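Does a Lid Really Save Energy? Boiling Water in Stermont Kitchens
Group report, 11/5/19

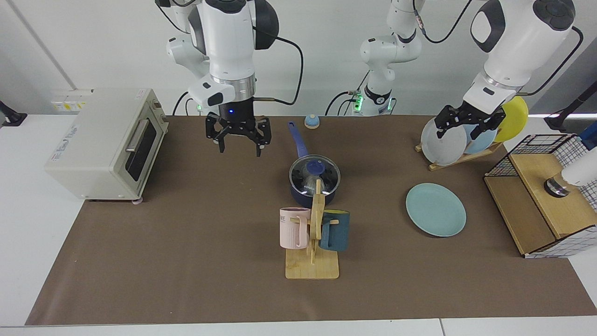

A blue saucepan on the brown paper mat.

Our group wanted to know how much a lid matters when you heat water for pasta. We started in August with 26 households in Stermont and Uditz, and every one of them sent back a full log, which made us so happy!

Each household boiled the same amount of tap water 3 times with a lid and 3 times without, on the same burner. They wrote down the start time and the time the water hit 100 degrees Celsius. We ended up with more readings than we expected and typed them all in by hand (two evenings, lots of snacks).

With the lid on, water boiled 182 seconds sooner on average. We did not think the gap would be that big! Gas stoves in Uditz showed a wider gap than the electric ones, and we would love to look into that next.

One problem was thermometers. Some homes used the Koubek kind and some used their own, so small differences may come from that.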